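Every spring another city announces that it will be the home of esports. Lerbridge did it in March, with a rendering of a glass arena and a promise of 1000 seats. Collport had already made the same promise, and its hall now hosts boat shows.

I like competitive games. I watch more of them than I should. What I don't buy is the idea that a scene gets bigger when somebody pours concrete for it. The Stallham league ran for years out of a back room with 40 chairs, and the matches were better than most of what I've seen on a big stage.
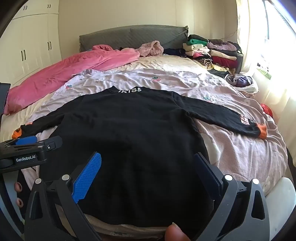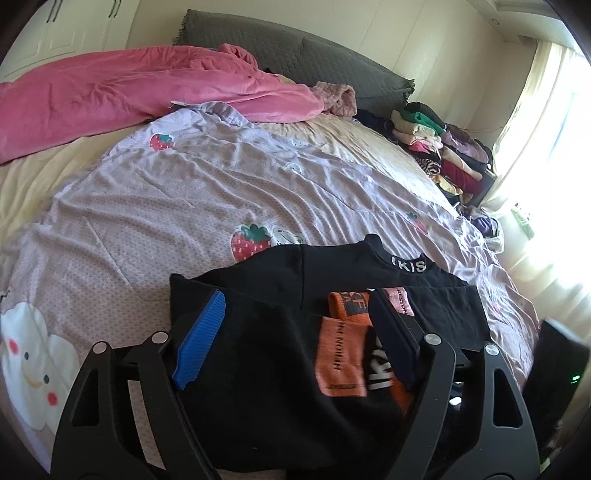

Team merchandise is the other number that investors love to be shown. Fans will buy the jersey, then the hoodie, then next year's hoodie, and the club will live off the difference. Maybe. A plain black top with white capitals around the collar is a perfectly nice thing to wear, and any clothing label can sell one without paying five players, a coach and an analyst. A team that loses its best mid-laner in the off-season is left selling a logo to people who came for the mid-laner.

Thịnh Phan, who managed Lục through 3 seasons, told me the shop never covered the team's travel. Sponsors did, until the sponsors wanted a different game. I believe him – he had no reason to make himself look worse.

So when Lerbridge says the arena will pay for itself through tickets and club shops, I'd like to see whose club shop they have in mind. The city report doesn't name one. It does have two pages on parking.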